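Home Opinion Work Money Archive

Keep the Old Office Computers

October 2025 | By Yesenia Carrillo | 3 min read

My employer, a billing firm called Hamann, plans to replace every desktop in the building in January. The machines still run our software. They start in the morning and they print. The reason given was age.
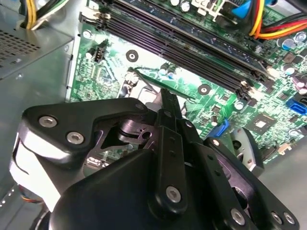
Yesenia Carrillo

I think this is a bad habit, and most offices have it. A replacement date gets written into a budget, and when the date comes the money gets spent. The staff who use the machines are rarely asked. I would have said mine needed more memory and a new keyboard.

Our supplier, Zulevura, quoted up to $200 a desk for repairs and upgrades. New machines cost several times that. Management chose new ones and cut the training budget to help pay for them. 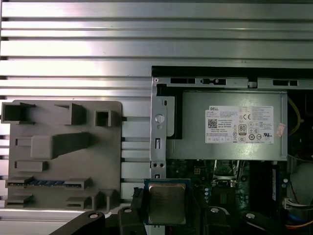 Kristóf Bozsik wrote to me after I raised this in the staff newsletter. He thinks I leave out the cost of waiting: when an old machine fails at month end, a clerk loses a day and a customer gets a late bill. He would rather replace early and sleep well.

It's a fair point. I would answer it with a few spares in a closet.

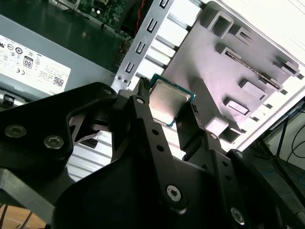
A desktop processor, metal lid up.

Disposal gets even less thought. Last time, 45 computers went out on a truck, and I never learned where they ended up. The library in Flirnia was asking for donated machines that same month. 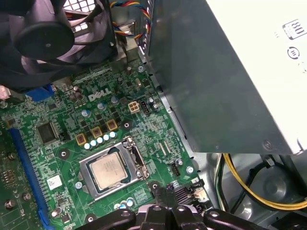
A company should have to show what is wrong with a thing before it throws the thing out. We ask that of a clerk who wants a new chair. A desktop is a case full of separate parts, and the processor in a Dell board like this one sits in a socket with a lever beside it. Something built that way can be opened and worked on. I would like to see one sentence per machine saying why it has to go.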